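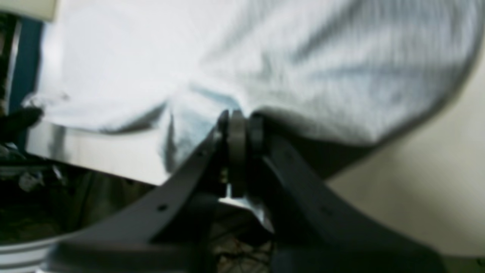 White cloth, gathered in wrinkles.

DOLLAU, 2024-08-01 – Misance, the linen and garment care service, will open a folding and packing room in Dollau this month. It will handle clean T-shirts, towels and table linen for small hotels, sports clubs and guest houses that have no space to do the work themselves.

The room has space for 1,000 pieces a day. Customers send their laundry washed and dried, and it goes back folded, stacked by size and packed in bundles of 20. Orders received before noon are returned within 2 working days.

"Most of our customers can wash," said Heledd Yorath, who manages the Dollau site. "What they run out of is table space. A T-shirt has to be laid flat and smoothed before the first fold, or the crease stays in it."
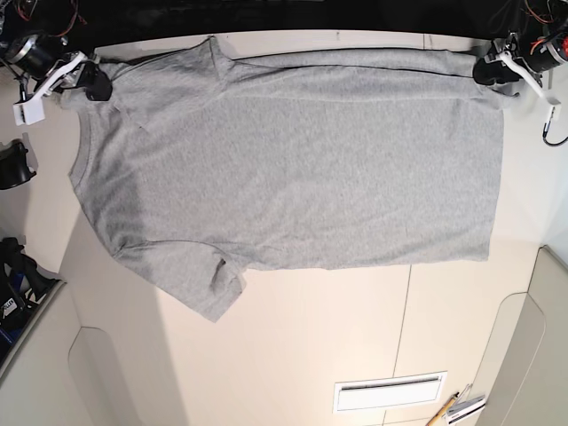
Sleeves are turned in first, then the sides, and the hem is brought up to the collar last. Shirts with stains or open seams are set aside and returned in a separate bag with a note.

A trial with the Mayrhofer guest houses in May covered 925 pieces. Recep Coşkun, who handles customer accounts, said the bundle size was chosen after that trial.

Price lists and collection times are available from the Misance office in Dollau.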